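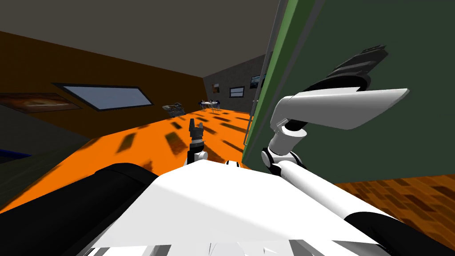

Klinhom Floor-Standing Air Purifier: long-term review
Reviewed 23 October 2025

The Klinhom is a mid-sized air purifier meant for living rooms and larger bedrooms. It draws air in through the lower half of the casing on all sides and pushes it out through a round grille on top. Inside is a single cylindrical filter with three layers: a washable outer mesh, a fine particle layer and a core of carbon granules. The review unit has now run for a little over 2000 hours on its original filter, nearly all of it in automatic mode.

Setting up

The filter ships inside the machine, sealed in a plastic bag. The quick-start card mentions this on its reverse side only. The base twists off anticlockwise and needs a firm grip, as the casing is smooth and there is nothing to hold it by. With the bag removed and the base refitted, the unit will not start until two moulded arrows line up exactly. On our sample the base could be turned slightly past this point, which gave a dead panel and no error light.

The mains lead is 1.8 metres long and leaves the casing close to the floor. That is short for a machine that wants clear space on every side. The manual asks for 30 cm all round. In practice, intake suffers when one side is pushed against a sofa, and the fan tends to run one step higher to reach the same reading.

Controls

There are five touch buttons: power, speed, auto, timer and lamp. They respond to a dry finger without delay and to a damp one not at all. The speed button steps upwards only, so going from three to two means passing through four, sleep and one. A pair of up and down buttons would have cost little.

The lamp button dims the air quality ring and then turns it off. The setting is lost if power is interrupted. The speed setting is kept.

Klinhom has left out wireless control on this model. The dearer version has it. We did not miss it, although a daily schedule would be useful and the built-in timer offers only two, four or eight hours until switch-off. There is no delayed start. 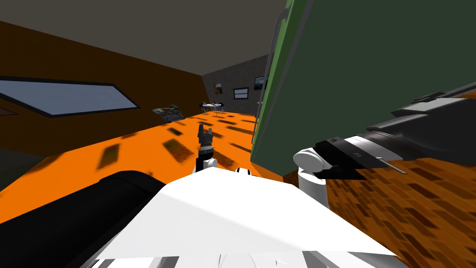

Noise was measured at one metre, level with the outlet, with windows shut. Sleep mode could not be separated from the background of the room. Speed one came out at 31 dB, speed two at 38 dB, speed three at 46 dB and speed four at 57 dB. The first two are easy to live with. Speed three is noticeable under speech on a television at normal volume, and speed four is for short use after cooking.

The character of the sound matters as much as the level. Up to speed three it is a plain rush of air. At speed four a faint whine appears, and it became a little clearer after the first 500 hours. It has not changed since.

Cleaning performance

We used a separate particle meter placed on a shelf across the room from the purifier. After frying onions with the kitchen door open, the meter took around 40 minutes to return to its starting value with the Klinhom on auto. With the purifier switched off and the same doors and windows, it took more than twice as long. On speed four from the start, the time fell by about a third.

Smells are a weaker point. Cooking smells faded faster than without the machine, but fried fish was still present the next morning. The carbon core is fairly thin and this is to be expected at the price. Anyone buying mainly for odours should look at the Brorkevell tower, which holds a good deal more carbon and is heavier and louder as a result.

The built-in sensor sits behind a small slotted cover at the rear. It reacts quickly to smoke and to aerosol sprays, and slowly to fine dust from making beds or sweeping. In July, with pollen high and windows open in the evening, the ring stayed blue while our own meter showed a clear rise. For pollen we would set speed two by hand and ignore auto.

Upkeep

The outer mesh should be vacuumed every fortnight. It comes away on a hook-and-loop strip and can also be rinsed, but it must be fully dry before it goes back and this took most of a day indoors. The sensor lens needs a wipe with a cotton bud every two months. Its cover is held by one tab, which feels thin.

Replacement filters are sold singly. The filter light works from running hours alone, takes no account of fan speed, and is reset by holding the timer button for five seconds. Ours has not yet come on, and airflow at the outlet feels much as it did when new.

Points for: low noise at the two lower speeds, good particle removal, simple filter access once the base is understood.

Points against: short lead, one-way speed button, sensor slow to notice dust, limited effect on smells.

Rating: 7 out of 10. The replacement filter is stocked under the same name as the machine, so check that the box says cylinder and has the twist-base symbol on the end flap before opening it.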